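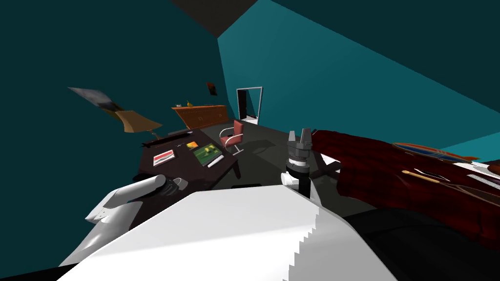

A few books, a desk and a lamp

I got an email last week from a woman who found this blog while looking for Litier, and she wanted to know if layaway was really as big a deal as her mother always said. Oh boy. Yes, it was! I worked the layaway counter at store 342 in Pennington for four years, two of them in high school, and I could still find my way around that back room in the dark.

If you never shopped at a Litier, think of a mid-size discount store with decent towels, terrible shoes and a snack bar that smelled like hot pretzels clear out to the parking lot. The layaway counter was all the way in the back past housewares, down a little hallway with the restrooms and the pay phone. You brought your cart, we wrote everything up by hand on a three-part ticket (white for us, yellow for the bin, pink for you), you put ten percent down and you had 60 days to pay off the rest. Christmas layaway started in September and had to be out by the middle of December, no exceptions, although there were always exceptions.

Behind the counter we had 336 bins on steel shelving, and anything too big for a bin went up on the mezzanine with a tag wired to it. Bikes, mostly. Also playpens, and one year a whole row of those ride-on fire engines. I still have a scar on my shin from the mezzanine stairs.

My best (worst) season was the year we had 1,429 open tickets the week after Thanksgiving. I remember the number because our manager wrote it on the whiteboard in the break room and somebody drew a skull next to it. We had tickets sharing bins, bins on top of bins, and Aner towel sets stacked in the hallway until you had to turn sideways to reach the restrooms. Aner was the house brand, for anyone wondering. I have two of the bath towels and they're in better shape than the ones I bought last spring.

What I liked was the regulars. Plenty of people came in every Friday with five dollars, and you'd have their ticket pulled before they got to the counter. One lady put a winter coat on layaway every July and paid on it in quarters. A man who worked nights used to fall asleep in the chair by the pay phone waiting his turn, and whoever was next in line would nudge him.

Then Brurkis bought the chain and decided layaway took up too much floor space. We quit writing new tickets in January, paid out the last of the refunds by spring, and by summer the back room was patio furniture. The Pennington store hung on over three more years after that, but I was gone by then – I'd moved over to the credit union, where the chairs were better and I never once had to carry a bicycle down a flight of stairs.

The building has been a gym since then, and a church, and I think part of it is a tile showroom now. I drove past in June and the snack bar window was still there on the side, painted over.

I do have one pink ticket left, for a clock radio I put away for my dad. If anyone has a white or a yellow one, or a photo of the counter from any Litier at all, please email me. I'd especially love to see one of the old green price signs – the ones with the little flip numbers that always stuck on the seven.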